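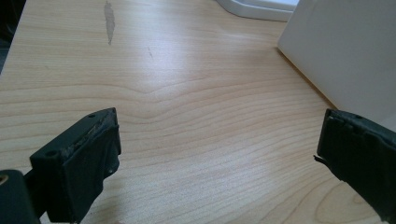 Pale wood-grain top, glossy enough to catch the light.

Filed under: Desks & Storage / FAQ

Is the top solid timber?
Doubt it. The finish is smooth like laminate, and Villeck never answered when I asked. Judge it on wear, whatever the colour name says.

Do I need the $41 Rinaldi polish?
I wouldn't. A damp cloth does the job.

Is a lidded plastic box any good for desk clutter?
If you'll shut it. The white one has two black latches and a handle on the lid, but with the lid flipped right back it takes up a lot of table. Measure first.

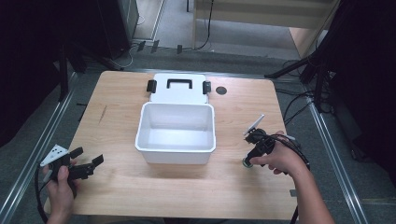 Will it hold 70 pens, like the Grodeo listing claims?
I haven't tried, and I'd want to see them do it.

Who writes these answers?
Nazareno Marchetti. Kastbridge doesn't pay me.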